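Title plant

A title plant is a privately held collection of land records, arranged by parcel of land instead of by the names of buyers and sellers. It is used by title insurers, escrow offices and abstractors to establish who owns a property and which debts, rights or restrictions are attached to it. The term is chiefly American. Plants exist alongside the public records kept by county recorders and do not replace them in law.

Origins

Public land records in most American counties were indexed by the surnames of the parties to each deed. A searcher wishing to trace one plot had to follow each owner backwards through the grantor and grantee books, and a misspelt name could break the chain. Abstractors began to keep their own books, in which every recorded document was copied in short form under the lot or section it affected. As these books grew they became valuable property in their own right, and were sold, leased and mortgaged like other business assets.

Contents

The core of a plant is the geographic or tract index. Beside it stands a general index, sometimes called the name index, which holds matters that attach to a person and not to a parcel, such as judgments, probate cases, divorces and bankruptcies. Many plants also keep starters, meaning earlier policies and reports from which a new search may begin. Maps, subdivision plats and copies of restrictive covenants are commonly filed with them.

2 comments · 50 shares

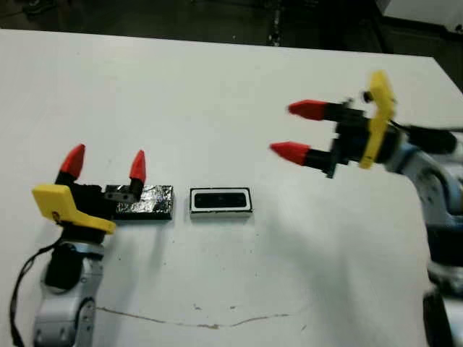 Horațiu Oprea
Contributing editor, property and land records
2020-04-26

Maintenance

A plant is useful only if it is kept up to date. The daily work of adding new recordings is known as posting or the take-off. Each document is read, its legal description is checked against the map, and an entry is made under every parcel it touches. The date to which posting is complete is called the plant date, and a search report is normally stated to be good as of that date. Matters recorded between the plant date and the closing fall into the gap, for which the escrow office may order a further search, known as a date-down.

Joint plants

The cost of posting led many competing companies to share one plant. In the usual arrangement each member owns an interest and pays towards upkeep, while outside users pay a fee for each search. The Kulmont joint plant, formed by the Bekness and Iordache abstract offices, followed this pattern. Its card index filled 109 drawers before it was transferred to film one December, and the cards were afterwards placed in storage at Janura.

Regulation

Some states require an insurer or its agent to own or have access to a plant before policies may be issued. The period a plant must cover is often set by rule, and 50 years is a figure met with in practice. Other states impose no such duty and allow searches to be made wholly in the public record.

See also: abstract of title; chain of title; marketable title; tract index

Comments (2)

Mitali Seneviratne
The section on starters is rather short. In our office the starter is the first thing pulled, and a mistake in an old one can be carried forward for decades.

Doina Popescu
Is the general index always searched for the buyer as well as the seller? We were taught to run both names, as a judgment against the buyer can attach at closing.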